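Progress report for Benedita, 24/03/2026
Trilen folding cell – safe working rules

Hi Benedita,

You asked for plain English this time, so I've kept the standards talk to a minimum. The short version is that the working rules for the two-arm folding table are written, everyone on the Trilen side has signed them, and we're into the second round of trials with them in force.

Where we've got to

The first draft was far too long. Keyvan counted 31 separate rules and admitted he'd stopped reading halfway (so had I, a bit). Forough and I cut it to seven that fit on one sheet, and moved the rest into the setup notes where they belong. The ones people ask me about most are hands off the table while the arms are powered, one named person on the stop button, and no reaching in to rescue a garment that's gone wrong. You pause, you wait for both arms to hold still, then you tidy up.

We've now logged over 520 folds under the new sheet. Most are sweatshirts, as they're what Plodport care about, and thick fleece is a good test of the rule on grip. Both grippers may hold the same garment, but neither is allowed to pull against the other, and the force limit stays where Nima set it even if the fold comes out scruffy. 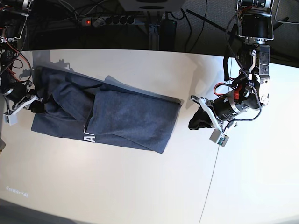
What went wrong

We had two stops that shouldn't have happened. One was a sensor wire catching on a cuff, so checking the wires by hand is now part of the start-up routine. The other was me leaning over to look at a sleeve – my own rule, broken within a week of writing it! Both are in the log with my name on the second.

Still to do

Shahab wants the rules tried by people who didn't help write them, and I think he's right. Hakero have offered us a couple of their packing staff for that. I'd also like to get the cables behind the table into proper trunking before they come, and I'll need your OK on the spend.

The outside assessor is booked for November. I'd be happier with an earlier slot if one comes up, so if you have any pull there, please use it. The revised sheet will be with you as soon as Nima has checked the wording on force limits.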